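Thread on the working rules we use for simulated two-arm tasks at Prustby. We rewrote them this spring and a few people asked to see them, so I'm posting the parts that apply outside our building.

Scope first. These cover scenes, runs and logs in simulation only. Hardware has its own document with its own sign-off, and passing one tells you nothing about the other.

The old version ran to a lot of pages and people had stopped opening it. The new one prints on both sides of a single sheet. Anything that needed a paragraph of justification went into an appendix.
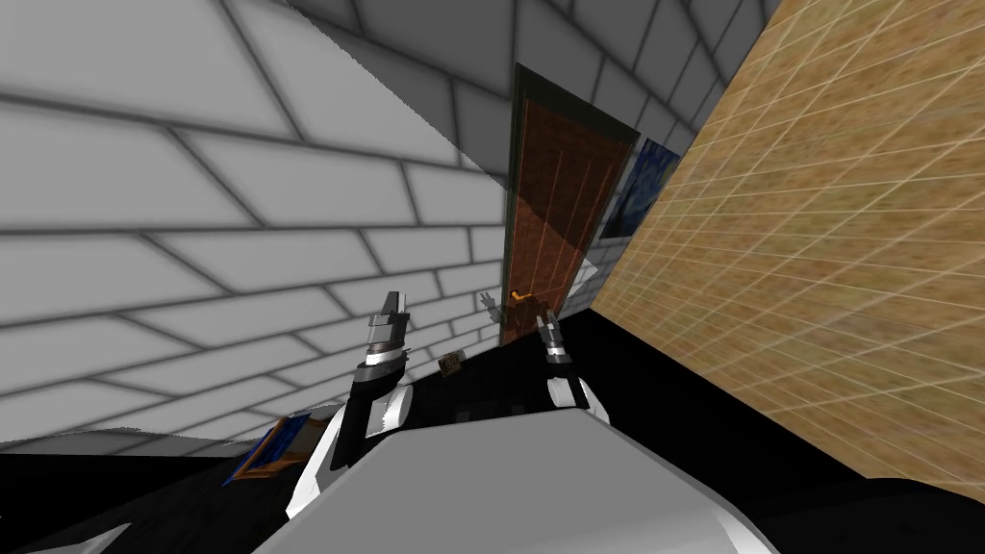

Takumi Ishida
Simulation standards lead, Prustby
Posted 05/03/2024

Rule 1. Every scene has a written task before anyone runs it. One sentence, in words a new person could follow. "Pick up the box and set it down to the left of the other object" is fine. "Manipulation test 4" gets sent back.

Rule 2. The task sentence names the start state and the end state. If two reviewers read the sentence and disagree about whether a run succeeded, the sentence is wrong and the run is parked until it's fixed. Don't rescore around it.

Rule 3. Background items are part of the scene. The door, the painting next to it, the tile on the walls, all of it goes in the scene file with a version number. We had a case at the Fevville office where somebody swapped a wall texture between batches and left the version alone. It took most of a week to work out why the numbers had moved.

Rule 4. Set the random seed, log the random seed. If the seed is missing the run can be used for debugging and nothing else.

I know everyone says they do this already. When we went back through one archive of 3000 runs, 80 had no seed recorded. They all came from the same launch script, which had been copied to a laptop and edited.

Rule 5. Launch scripts live in the repository. A script on your own machine is a draft. You can use it all day, you just can't file results from it.

Rule 6. Physics settings are frozen for the length of a batch. Time step, friction, contact stiffness, solver. If you need to change one, close the batch and open another. Short batches are fine.

Rule 7. Joint limits and gripper force limits in the model must match the data sheet for the real arm, even if nobody plans to run the task on the real arm. Plans change. We found a model with the wrist limits opened up "temporarily" the previous June, and three other projects had been built on top of it by then.

Rule 8. Contact between the two arms ends the run. It gets logged as a collision and counts as a failure, including a light touch, including when the object ends up where it was supposed to go.

This one got the most pushback. The argument was that a brush between two forearms at low speed does no harm in practice. Maybe so. But the threshold then has to be set by somebody, and every team we asked at Valdovinos and at our own place set it differently. Zero is easy to check.

If your task needs the arms to touch, a handover for instance, say so in the task sentence and list which links are allowed to touch. Everything else on the list stays at zero.

Rule 9. Contact with the robot's own body is treated the same way. People forget it because their collision check was set up for arm against arm and arm against table.

Rule 10. Objects that leave the work area end the run too. No putting them back by hand in the viewer and carrying on. I've done it myself, late in the day, and then had to throw out the batch.

Rule 11. Look at the pictures. For every batch a person opens a sample of camera frames at full size and checks them before the numbers are released. 40 frames is our minimum, picked at random by the tool, never by the person who ran the batch.

What the reviewer checks: are the objects in the scene file really in the scene, are any of them sunk into a surface or floating over it, can you tell the grippers from what's behind them, does the view match the camera settings in the log. Then initials and a date.

It takes about 100 minutes a month for a team our size. I mention it because the first objection is always time.

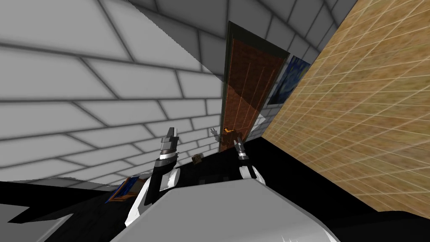 One reply asked whether rule 11 could just be automated, seeing that the simulator already knows where every object is and could flag anything floating or sunk without a person in the loop.

Partly, yes. We do run an automatic check on positions and it catches most of the floating and sunk cases. It runs first. The person looks after it passes.

What it misses is anything where the simulator's numbers are right and the picture is wrong. A material that failed to load. A shadow setting that makes a dark gripper disappear against a dark surface. Position data says all good. If your policy works from camera input, that batch has a problem and the position data will never show it.

Prenley does it the other way around, person first and tool second. I don't have a strong view on the order. Do both.

Back to the list.

Rule 12. Report every run in the batch. Successes, failures, crashes, runs you stopped yourself. If a run is excluded, it stays in the table with a reason next to it. "Bad run" isn't a reason. "Solver diverged, see log" is.

Rule 13. Anything shown outside the team is labeled as simulation. Slides, web pages, a clip in a chat message. The label goes on the image or directly next to it. A footnote on the last slide doesn't do the job. Rendered rooms look good enough now that people skim past and assume hardware.

Rule 14. Don't describe a simulated result with a hardware verb. We write "the simulated arm reached the object" in reports. It reads a bit clumsy and we've kept it.

Rule 15. Name an owner for each scene. One person, not a team alias. When the owner leaves or moves, the scene is handed over in writing or it's retired. Retired scenes can be read by anyone and run by no one.

What we took out of the old version: the section on naming files (the tool does it now), the section on desk layout, and a rule that all scenes had to use the same table height. That last one was written for an arm we no longer model.

What we argued about and left out: a required number of runs per task. Some tasks are settled quickly and some never are. The report has to state how many runs there were and the reader can judge.

How we enforce it. Rules 4, 5, 6 and 12 are checked by the tool and a batch can't be filed if one fails. The rest are checked by a reviewer from another project. Reviewers rotate every month. Owners can't review their own scenes.

If you're starting from nothing I'd put in 1, 4 and 8 first and live with those for a while before adding more. We tried to bring in the full list at Fevville in one go and had to pull it back and restart.

A couple of people have messaged asking for the sheet itself. I'm clearing out the internal project names and will add the link under this post when it's up. Known gap: nothing in there yet on soft objects, cloth or cable. If you have a rule for cloth that two reviewers can apply and get the same answer, please send it over.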